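Kitchen Tips: House Rules for a Robot Arm on the Counter

Every sales page for a home robot arm tells you it is safe around people. I have read a lot of those pages and very few say what "safe" means when somebody reaches past the thing for a coffee mug. So these are my own rules. Take them or leave them.

Start with the stop button. It should be on the wall or the counter front, where a wet hand can slap it, and it should work without a phone. The Girnham starter kit puts its stop in an app, three taps deep. I would send it back for that alone.

Mark the reach. Run the arm out as far as it goes in every direction, power off, moving it by hand if the maker allows that, and put painter's tape on the counter at the limit. Inside the tape: no knives, no glass you care about, no kids' homework. My tape line came out at 30 inches from the base. The brochure promised less.

Slow it down. Many arms ship at full speed because full speed looks good in a video. I keep mine at 40 percent and have yet to miss a meal over it.

Be suspicious of stickers. "Bindport Certified" sounds like a standard. Bindport sells the arms. Ask for the number of the standard, the edition, and who did the testing. If the reply is a paragraph about how much they value your family, you have your answer. Nechyporuk at least prints its test conditions in the manual, on page 68, and they are worth reading: one adult, standing still, dry floor. Nobody in my house has ever stood still in a kitchen.

Doors and drawers get their own rule. A program that was taught with the cabinets shut should be run with the cabinets shut. An open door is a new obstacle as far as I'm concerned, whatever the software claims to notice. Same with the paper towels and the toaster — if you move them, run the job again at the slowest setting with your hand near the stop. 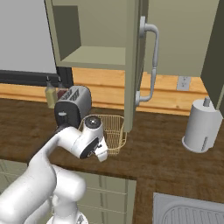

Can I leave the arm running while I'm out of the house?

I wouldn't. Switch it off at the wall before you go, and don't count on a "sleep" mode to do the same job.

Heat and water come last. Check the rating on the gripper itself, which may be lower than the rating on the arm. Sosstead lists 70 degrees for its fingers, and that's Celsius, so boiling water is out and so is anything straight from the oven. Wipe the joints with a damp cloth and skip the spray bottle.

Go over the bolts at the base in June and again before the holidays. If one has worked loose, tighten it and redo the tape.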